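Working in Offices: Week 2 Handout
Desks, and How We Came to Sit at Them

Reading for this week is the Lowther chapter (scanned, slightly crooked, legible if you tilt your head). If you missed the first session, the short version is that an office is a place where paper used to be kept, and where people were kept to look after it.

1. The clerk's desk

Early office desks were built around the document. They sloped, because ledgers were heavy and ink ran. Many were made for standing at, so the standing desk now sold as a cure for office life is a return to what clerks complained about for generations. Drawers came in as the letters piled up, and pigeonholes came in because drawers are where letters go to die.

Note the lockable roll-top. It let a clerk hide a mess in one movement. No later design has matched it.

2. The flat top

By the early twentieth century the efficiency men had arrived with their stopwatches and decided that pigeonholes encouraged delay. The flat desk let a supervisor see at a glance what was being done, or at least what was lying about. Rows of desks all facing the same way follow from this. Compare the schoolroom, and draw your own conclusions.

Key terms: line of sight, work flow, batch. You should be able to use all three in a sentence without wincing.

3. The open plan

The open plan began as a fairly generous idea: screens, plants, desks at odd angles, groups placed near the people they talked to. The plants went first. What was left was cheap to build and cheap to rearrange, and it spread accordingly.

Our running case is the Trerkard building, let to Irneo on four floors. The first plan gave it 2039 square metres of desk space. After the refit it had 2384, and the extra came almost entirely out of corridors and the rooms with doors. Staff were told the new layout would bring chance meetings. It did, mostly in the queue for the one remaining quiet room.

For the seminar, look at the two plans side by side and mark where you would sit if you had a choice. Then mark where you think the managers sat.

4. Surfaces and storage

A desk is also a shelf that people sit at. Filing cabinets were taken out of many offices on the promise that paper was finished, and the paper moved to the nearest flat place.

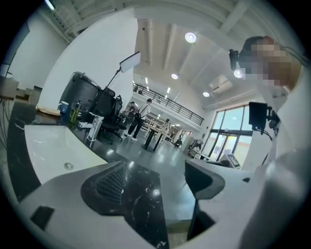

Kullell's survey of shared workplaces is useful on this point. It logged 2447 complaints, and around half were to do with where to put things: coats, bags, boxes, the lunch of a colleague on leave. Noise came second. The chairs, on which most of the money had been spent, hardly came up — perhaps people expect chairs to be bad.

Be careful with the survey all the same. People complain about what they think can be fixed, and a missing cupboard is easier to write on a form than a dull job.

5. For next week

Read the section on hot desks, and bring a rough sketch of a place where you work. Kitchen tables count. Beds count too, but expect questions.

Essay titles will go up in June. Requests to swap groups should be made in writing, on paper if you must.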